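About Flurkdale Tables
By the Flurkdale office
Apr 12, 2019

Flurkdale supplies small square tables to schools, clinics and shared workrooms in Evside and Hamada. The company was founded in Malach with a staff of 9 and has since delivered more than 600 tables.

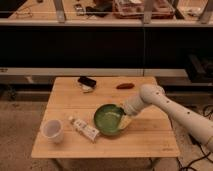
Can a worn tabletop be refinished? Refinishing is offered on every light-wood top we sell – orders are taken through November.

Last updated: Apr 2019

Comments (2)

tmr_evside: Ours came back in good shape. Thank you.

Pell: Do you deliver to upper floors?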